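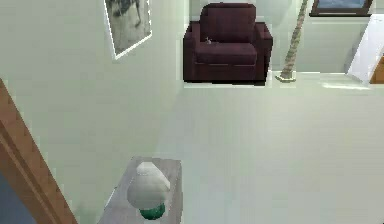

Been reading up on Zasside, the village my grandmother's side came from. Posting what I've got so far, mostly so I can find it again later.

Zasside is a parish village of 336 people in the Cukitska valley. Until the municipal reform it had its own council. Now it's one of 3 localities in the municipality of Semaan, along with Lavon and Semaan itself.

Don't confuse it with Upper Zasside, which is a group of farms on the other side of the ridge and has always belonged to the next district. Half the family trees online mix the two up. Mine did too until March.

The village sits at 900 metres, on a terrace above the river. The Cukitska is more of a creek at that point. It only gets any size below Lavon, where the second stream comes in.

The name is disputed. The older local history takes it from a word for a fence or enclosure. The newer one says it's a personal name with a worn-down ending. Neither gives a source I could check from here.

The church is on the high side of the road, with the cemetery behind it. The nave was rebuilt after a fire and is wider than the tower suggests it should be. The parish registers survived because they were being kept in Semaan at the time.

There were 2 mills, both on the Lavon road. The lower one was a sawmill and ran until the power line came up the valley. The upper one ground rye and is now a private house. The millrace has been filled in but it still shows on the survey map as a thin dashed line.

Most of the land is hay meadow and spruce. The grain fields went back to grass two generations ago. There's a dairy co-op in Lavon that collects from the farms still milking.

Getting there: bus from Semaan to the church, weekdays only, fewer runs in the school holidays. The road past Zasside is gravel and isn't plowed beyond the last farm.

Correction to the post on the council — the building is still there and still has the old coat of arms over the door. It's used by the fire brigade now. The arms show a gate on a green field, which the fence people count in their favour.

Next is the house numbers. They were reassigned at least once, and the registers use the old ones. If anyone has a copy of the conversion list for Zasside or Lavon, I'd be glad of a scan.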